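Posting a short thread on a result from our group, as a few people asked after the reading group in July. It's about how you choose which demonstrations to train on when two arms have to work on something soft. 1/

Background: we teach a pair of arms by having a person steer them through a task, then train a policy on the recordings. Most of our time goes on the recording. Training is cheap next to that.

The usual habit is to keep every demonstration that ended well and bin the rest. We wanted to know if that's a good rule for soft food, where a run can end well and still have a messy middle. 2/

We had 525 demonstrations across four tasks, all on soft or crumbly things. Jaruwan Wattanapong and Boonmee Wiriya did nearly all the steering. Both had plenty of practice before we started keeping data, so this says little about beginners. 3/

The method is simple. For each recording we look at how far the two grippers drift from each other's pace. If one arm sits still for a long while and then rushes, the run gets a low score. If they move at a similar rate through the contact part, it scores high.

We call it the Plakar score, after the meeting room where Yupin Sitthichai wrote it on the board. It needs joint readings only. No labels and no video. 4/

Then we trained the same policy three times. Once on everything that ended well, once on the top 50 per cent by score, and once on a random half as a control. Same network, same settings, same number of training steps. 5/

Result: the top half matched or beat the full set on all four tasks. The random half was worse than both. On the cake task the top-half policy finished 76 per cent of its trials, the best of the three by a clear margin. 6/

The gap was smallest on the bread roll task. A roll puts up with a lot of clumsy handling, so I suspect the messy demonstrations do less harm there. We haven't tested that properly. 7/

What counted as finished: the cake still on its plate, the target piece moved, and no gripper touching the plate rim. Mayuree Thaweesak judged all the trials from video without knowing which policy was running. Sombat Tanasarn judged a share of them again and they agreed on most. Where they didn't, we kept the stricter call. 8/

The bench for the cake task. The yellow foam mat stays down for every run, and each wrist has its own camera mount.

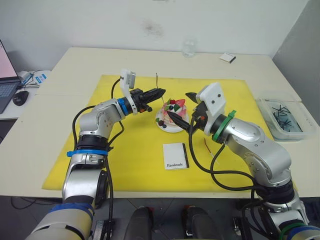 Cake task: right gripper in at the front of the cake, left gripper just above it on the other side.

9/

Things that didn't help. We tried weighting demonstrations by score and keeping them all. It was no better than the plain cut and took longer to tune. We also tried scoring the whole recording in place of the contact part, and that mostly picked out people who reach for things quickly. 10/

Limits. One lab, one pair of arms, one kind of gripper. The cut-off was picked before we ran the comparison, but we only tried the one, so please don't read anything into half being the right amount. I'd expect it to depend on how good your operators are. 11/

A question we got at Travholm: does the score just favour slow, careful runs? Partly. High-scoring runs are a bit longer on average. We made a length-matched set to check, and the order of the three policies stayed the same, with a smaller gap. That table is in the appendix. 12/

Next we want to show operators the score straight after each run and see if their recordings change. Yupin is setting that up now. There's a risk people learn to please the number, so we'll keep a group who never see it. 13/

Scoring code is in the Parnon repository, in the folder called pace. It expects joint readings from both arms on a shared clock. If your clocks drift, fix that first or the scores will be rubbish. Questions in the replies are fine, I'll get to them this evening. 14/14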